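Home | Set-up | Pour task | Scoring | Contact

Gukside Pour Study — Set-up Guide
Section 5: Running a pour with two hands
Last changed 2025-11-17 by Aileen Pascual

Right, you've got through calibration and the robot is standing where it should, so now we get to the fun bit. I wrote this section after my own first week on the pour task, when I did nearly everything in the wrong order, and Dalibor Vávra has kindly gone through it and put back the steps I'd left out.

A quick word on what we're testing, so the steps make sense. We train one policy on head-camera views and joint readings, and we want to know if it can judge the level in a glass by sight alone. There's no scale under the tray and no flow sensor in the tap. If you spot someone adding one, shout for Henok Woldemariam!

5.1 Before the first pour

1. Pull the sleeves up over both forearms and check that they lie flat. A bunched sleeve hides the glass from the head camera and you'll lose the whole run.
2. Look at the cable connector on each wrist. It should be snug, and the cable should hang clear of the elbow.
3. Wipe the drip tray. A few droplets are fine (you'll never get rid of them all), but standing puddles throw reflections that the level detector reads as beer.
4. Load the Ustton profile on the laptop and wait for the log to say ready.
5. Set the episode limit to 60 seconds.

CAUTION: Keep your own hands off the counter once the log says ready. The arms can move off with very little warning, and the stop button is only useful if you're holding it.

5.2 Approach and first grip

6. Start the episode. Both arms come in over the counter, one from each side.
7. Watch the right thumb. It should settle low on the glass before the fingers close. If it lands near the rim, stop and start again, because that grip slips as the glass gets heavier.
8. Let the left hand do its thing up by the tap. It looks alarming from where you're standing, but a finger passing across the front of the glass is within limits.
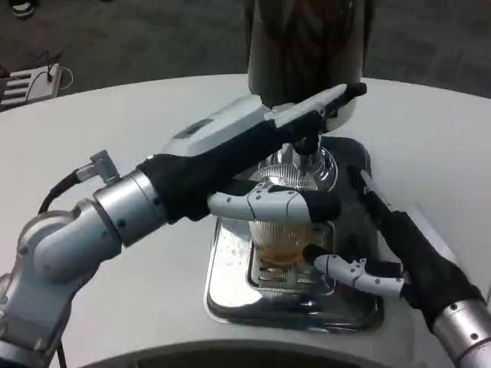
Fig. 5a. Both hands at the dispenser, glass under the tap with beer in the lower half.

NOTE: A finger in front of the rim counts as an occlusion, so tick the box for it on the run sheet. Please do this every time, even when the pour goes well. Evanthia Tsoukalas found that occluded runs were the ones where the policy guessed the level worst, and she can only show that if we all tick the same box.

5.3 Holding steady and reading the level

9. When the left hand has moved off the tap, check that it's open and well away from the tray. We call this the parked pose, although it's never parked in quite the same spot twice.
10. Check the right grip again. You want the thumb across the front of the glass and the fingers round by the rim, with no daylight between the fingertips and the glass.
11. Read the level by eye and write it down before you look at what the policy says. I mean it about the order — once you've seen the number on the screen you'll talk yourself into agreeing with it.

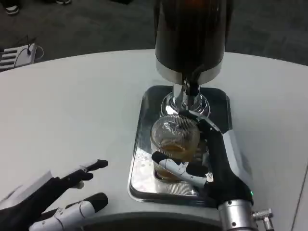

Fig. 5b. Right hand round the ribbed tumbler, left hand open at the side.

NOTE: Foam is a nuisance. If the top of the beer is uneven, read to the liquid and leave the froth out of it. The older Mercado runs were read to the top of the foam, so don't mix the two sets.

12. Save the episode. Anything with fewer than 2000 frames gets thrown out by the checker, so don't be surprised if an early stop vanishes from the list.

5.4 Swapping to the plastic cup

The cup runs are there to see if the method copes with something it wasn't trained on. Plastic gives under the fingers and the sides are a different shape, and I'll admit I expected it to go badly.

13. Load the Feltness profile. This drops the grip force, and if you forget it you will crush a cup.
14. Use the same tap and the same tray as before. Leave the lights alone too.
15. Allow a bit of tilt. The policy likes to lean the cup towards the tap, and we count that as a normal pour.
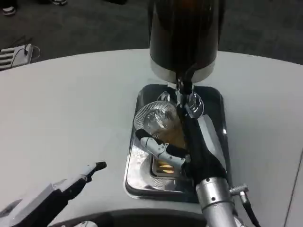
16. Raise the episode limit to 90 seconds for these runs, as the softer grip takes longer to settle.
17. Do 5 cup runs in a row, then go back to glass for one check run before you pack up.

CAUTION: If the cup starts to buckle, press stop and wait for the arm to go still before you reach in. Kenneth Padilla has the spare cups and would like to be told when you've used one up.

Related sections
Section 4: Head camera and joint calibration
Section 6: Scoring the run sheets
Section 7: Cleaning the tap and tray
January notes: changes to the Ustton profile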